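# In Praise of the Failed Grasp

I have been reading robot learning papers for long enough to have developed a favourite sentence. It goes: "Failed demonstrations were discarded." It usually sits in the fourth paragraph of the data section, between the teleoperation setup and the choice of optimizer, and it's written in the passive voice, as if the demonstrations had wandered off by themselves.
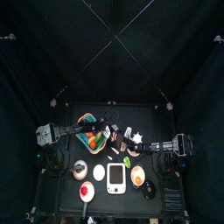 ## What the table is for

The work I want to talk about is tabletop clearing with two arms. Toy fruit, a basket, a frying pan, a kettle, some crockery, and a person driving both arms until the thing has been put where the instruction said. Do that enough times, train a policy to imitate the recordings, and then let the policy have a go with the person's hands in their lap. The objects look like the floor of a daycare at quarter to six, and people outside the field tend to find them funny. I stopped finding them funny the first time I watched a six-figure budget defeated by a plastic strawberry.

The standard recipe keeps the good recordings and throws out the rest. Catalina Salinas and Nicanor Alarcón, in a workshop paper this July that drew a crowd I could have seated in my car, asked what happens if you don't. They took a set of 100 demonstrations, kept every fumble that the operator had later recovered from, and trained on the lot. They call the method Prekisetti. I have asked both of them what it means and got two different answers.

Their result is modest and I believe it. The policy trained on tidy data was quicker when everything went well. The policy trained on the fumbles was slower, rather less elegant, and far more likely to finish after a missed first grasp. When the tidy policy missed, it carried on to the basket with nothing in its gripper, opened its fingers over the rim with great ceremony, and went back for the next item. I've had colleagues like that.

## Why we tidy

None of this should be shocking. An imitator can only imitate what it's shown, and if you never show it a mistake it has no idea what one looks like. The point has been made in various forms for years, often by people with better equations than mine. So the interesting question is why the sentence about discarding keeps turning up.

Part of it is vanity. Operators are proud of a clean run. Lụa Đặng, who has driven more of these arms than anybody I know, told me she used to restart a recording if she so much as nudged the bowl on the way past. She was fast and beautiful to watch, and the dataset she produced was, in her words, "a figure skating program with no falls in it." A policy trained on her recordings had never seen a nudged bowl. It nudged the bowl, of course, and then stood over it like a man who has locked his keys in the truck.

Part of it is the way we count. A demonstration is a success or it isn't, and a spreadsheet column wants a one or a zero. Where do you put a recording in which the operator drops the orange, chases it along the mat, loses it under the other wrist, says something unsuitable and finally lands it? Under the rules at most labs that's either a success with an embarrassing middle or a zero. Salinas and Alarcón put in a third value for it, and I suspect that humble extra column is the real contribution of the paper, though you can't get a column through peer review without a diagram.

And part of it is money. Recovery is slow. Those recordings run long, and operators are paid by the hour while projects are judged by the episode. Gaete, the contractor that collects data for half the groups I talk to, bills per accepted episode. You get what you pay for, and what you pay for there is somebody starting over.

## The case against, which is better than I'd like

Deirdre Flanagan read a draft of this and sent back 2 pages, single-spaced. Her objection deserves a fair hearing, and she has my home address.

She argues that a fumble followed by a recovery contains two lessons, and the learner can't tell which one you meant. Show it enough dropped oranges and it may conclude that dropping the orange is step one. She has seen this. A policy of hers on the Alldale bench acquired a small, confident flinch just before closing the gripper, faithfully copied from an operator who had a habit of second-guessing himself. It flinched at everything. It flinched at a plate.

I grant all of that. The Prekisetti paper deals with it by down-weighting the frames just before the fumble and leaving the recovery at full strength, which works on their table and depends on somebody marking where the fumble began. Ximena Sosa tried to reproduce the marking with three people and got three start points, nearly two seconds apart at the worst. Two seconds is a long time in the life of a strawberry.

There's also the matter of the table itself. A black mat inside black drapes is a kind place to be a robot. The light doesn't change, and the cat doesn't come in. I'd want to see the same comparison on the kitchen bench at Odari, where the lighting is whatever the afternoon decides and the drawer sticks, before I told anybody to rebuild a pipeline around it. One workshop paper on one bench is a reason to run an experiment. It has already been cited as a reason to stop running one, by a person who should know better and who will recognize himself.

## What I'd ask for

I don't need the whole field to convert. I'd settle for the bin not being emptied. Storage is cheap, and a discarded recording cost just as much to make as a kept one. Put the failures in a separate folder, give them the third column, and publish how many there were. At present I can read a paper reporting a splendid success rate without any way of learning whether its authors threw out six recordings or six hundred, and those are very different papers.

Lụa has stopped restarting when she hits the bowl. Her new recordings are ugly, she says, and she'd prefer I didn't show them to anyone. I've asked for copies.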